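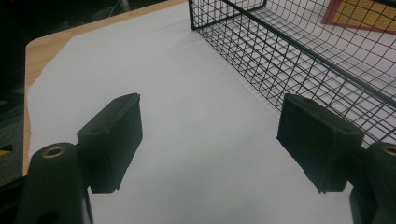
Speaker notes: Self-checkout, three years in
Slot: 14 minutes plus questions

Opening
Good morning! Start with the show of hands: who used a self-checkout this week? Keep your hand up if a light went off and somebody had to come over. (Leave time for the laugh.)

I love this subject. I grew up bagging groceries, and the front end of a store is still my favorite place to stand and watch.

Slide 2: The store
Savgate in Zoronstead, a mid-size grocery, one entrance, very busy between 4 and 7 p.m. They put in self-checkout and kept four staffed lanes open. Keep this short, people want the numbers.

Slide 3: What shoppers told us
We talked to 59 shoppers on their way out. 43 said they pick the machine when they have a small basket and a person when they have a full cart. Same people, different trip! Pause here. It changes how you plan the floor, and I still get excited about it.

Slide 4: Produce
Biggest source of help calls by far. Loose peppers, bakery rolls, anything without a barcode. Savgate moved its most popular produce to the first screen in November and the attendants noticed right away. Tell the cilantro and parsley story if we're on time, skip it if not.

Slide 5: The attendant's job
My favorite part, slow down. One person watching six machines is doing age checks, coupons, stuck receipts and a fair amount of comforting. At the Jenska store across town they rotate attendants every hour, and the crew there asked to keep it that way. Ask the room who has worked this post. Let someone answer if they want to.

Slide 6: Jobs
Don't rush past this. Hours at Savgate moved from the lanes to online order picking. Some cashiers liked the change and some missed their regulars. Say both.

Slide 7: Try this
Go stand by your own machines for one hour at the busiest time, with a notepad. Write down every light. Then fix the top one before you buy anything new.

Questions
Likely ones: theft (we didn't measure it, say so), cash machines, scan-as-you-go carts. For the carts, point people to the Xie session after the break, same room.

Water is on the left side of the podium. Clicker sticks, press twice.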